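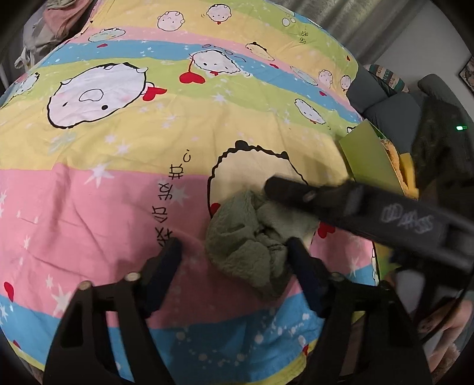

Sedstead extends children's bedding range with banded prints

16 Aug 2018

Bedding supplier Sedstead has added a group of cartoon-print duvet covers to its children's range, with the first 3000 units due in stores this month. The covers carry round cartoon faces and red hearts over wide pastel bands in pink, yellow, green and blue.

The bands are printed in a single pass, with the black outlines laid down last. According to production manager Ottmar Ostermann, the order was changed in June after test lengths showed the outlines bleeding into the paler colours.

"Yellow was the difficult one," Ostermann said. "A thick black line over a light ground shows any spread at the edge. We dropped the speed on the final station and the fault cleared."

Printing is carried out at the company's Zindside plant, where a second drying unit was installed to handle the heavier ink coverage. Sample covers were put through 8 wash cycles and checked for colour transfer between adjoining bands.

The covers will be sold in single and queen sizes. Homewares chain Ackah has taken 1000 of the opening run, and a further 300 have been set aside for online orders. Matching pillowcases are being sampled in the same colours, but Sedstead has not set a release date for them.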